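Skevura adds handheld gripper kit to hire service

Skevura, the Otley automation supplier, has opened its handheld gripper kit to outside customers on a hire basis. The kit was previously supplied only with the company's bench arm cells. Bookings opened in January and the first units went out the same month.

Each kit contains two handheld grippers with cameras, a set of printed markers, chargers and a carry case. An operator holds the gripper and carries out the task by hand while the camera records from the tool. The recordings are then used to train an arm fitted with the same fingers. No arm is needed on the customer's site during recording.

The minimum hire period is five working days. Customers upload their recordings at the end of each shift and receive a report the next morning listing usable takes, rejected takes and the cause of each rejection. Most rejections so far have been for lost tracking or for fingers closing outside the camera's view, according to Caroline Nyanda, product manager at Skevura.

Mwakalinga, a contract packing firm, had the kit on trial before the launch. Its staff recorded 652 takes of small-parts sorting and desk clearing over four shifts. "Setting up took less time than I had put in the plan," said Sombat Panyasiri, who ran the trial. "The weight is noticeable after an hour, so we swapped operators more often." He also asked for a longer charging lead.

Fatima Babalola of the engineering consultancy Hilell, which reviewed the trial data, said the tracking was steady at desk height but less so under low shelving. She advised customers to record in the room where the arm will later work, under the same lighting.

Skevura said a lighter housing is in development but gave no date for it. Training in the use of the kit is included in the hire price and takes half a day. Repairs are handled at the Otley workshop, and a replacement unit is sent out on request. 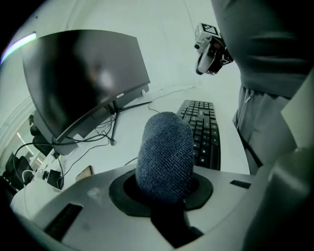

Handheld gripper at a desk, with a second handheld device and its marker at right.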